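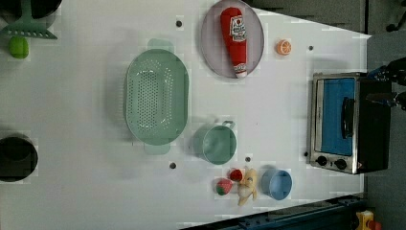

Chapter 3
Choosing a Subject and Staying With It

Most students who enrol in a first studio course can already draw a little. What they often can't do is decide what to draw. They arrive with a folder of unrelated work – a portrait of a cousin, two landscapes, a horse copied from a calendar – and when asked what they would like to do next, they name something that isn't in the folder at all.

This chapter deals with the series: a group of works by one artist on one subject, made over a limited time and under a few fixed rules. Chapter 2 covered materials and the care of paper. From this point on you will need a sketchbook set aside for the series alone, and you should bring it to every class.

What counts as a series

A series has a subject, a format and an end point. The subject may be narrow (one gatepost) or fairly wide (the buildings on one street). The format covers the size and shape of the sheet, the medium and the range of colours. The end point is a number of works or a date, chosen before you start.

A set of pictures that happen to look alike isn't a series in the sense used here. Neither is a single picture with its preparatory studies, although the studies may be worth hanging beside it. In a series each work should be able to stand by itself on a wall.

The Dosamstead drawings

Csaba Juhász taught evening classes in Dosamstead for many years and drew the grain shed at the end of his road on most working days. He used the same size of grey sheet throughout, with charcoal and one white chalk. The finished group, shown at the Jemthorpe Gallery one April, came to 688 drawings. He had made 967 and took out the ones he thought were repeats.

The early drawings are careful and rather stiff. The roof is measured, the boards are counted and the shadows are put in last. By the hundredth sheet the boards have gone and the shed is a dark block with a light edge. Later still he turned his stool to face the other way and drew the shed's shadow on the road, leaving the building out altogether. He told his students that he had run out of shed and had to look at something else.

His notebooks record a good deal of boredom. For several weeks he wrote only the time of day and the word "again". He did not treat this as a reason to stop, and some of the drawings he kept come from those weeks.

Choosing your own

Pick something you can reach easily. A subject that needs a long drive will be dropped by the middle of term. It should also be something that will still be there in a few months, so avoid cut flowers, building sites and other people's pets.

The subject does not have to interest you very much at the start. Students who choose a favourite thing tend to have a fixed idea of how it should look, and they spend the first weeks trying to match that idea. A plain subject leaves more room.

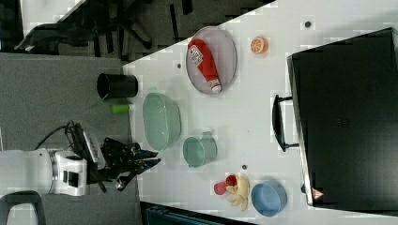 Once you have made a choice, write it on the first page of the sketchbook along with your format and your end point. For this course the end point is 100 works, most of which may be small. You may change the format once. You may not change the subject, and your instructor will sign the page to that effect.

Working rules

Date every sheet on the back. Work from the subject itself, as photographs are not accepted for this assignment. Keep the failures in the same folder as the rest until the end of term, when you will sort them in class using the method in Section 3.4.

Expect to want a new subject somewhere in the second or third week. When that happens, note the new idea at the back of the sketchbook and go on with the old one. The notes can be used for the independent project in Chapter 9.

Terms used in this chapter

Series: a group of finished works on one subject, in a fixed format, with an end point set in advance.

Format: the size, shape, medium and colour range of a work.

Study: a drawing made to prepare for another work.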